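Boards > Retreats and Practice > First stays
Print this thread | E-mail this thread

plakeck_pine
Has anyone done the January retreat at Skerkgate? I've sat at home for years, but never 38 days, and I'm a little nervous — mostly about the silence, and the one meal before noon.

mirance
Oh, you'll be fine! I was hungry for the first week and then I hardly thought about food. Pack light, they ask for plain clothes in dull colors, and two or three shirts will do you.
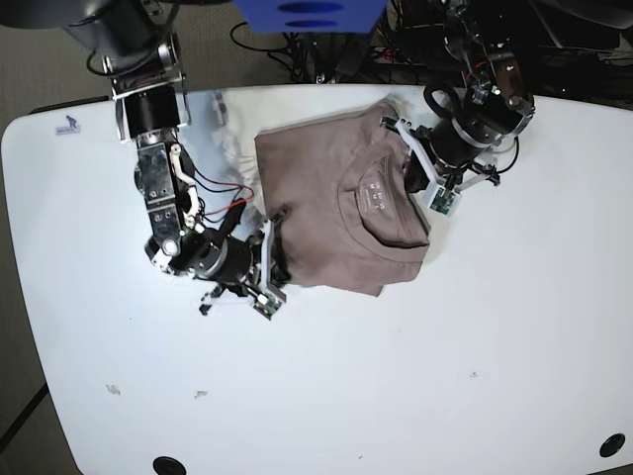 Brown-mauve t-shirt, folded, on the white table.

40winks
I'd disagree kindly with mirance. That's a long first stay for anybody, and I went home early from mine. Ask for a weekend first.

mirance
Fair enough, though a weekend barely gets your knees settled — I'd still say go.

Print this thread | E-mail this thread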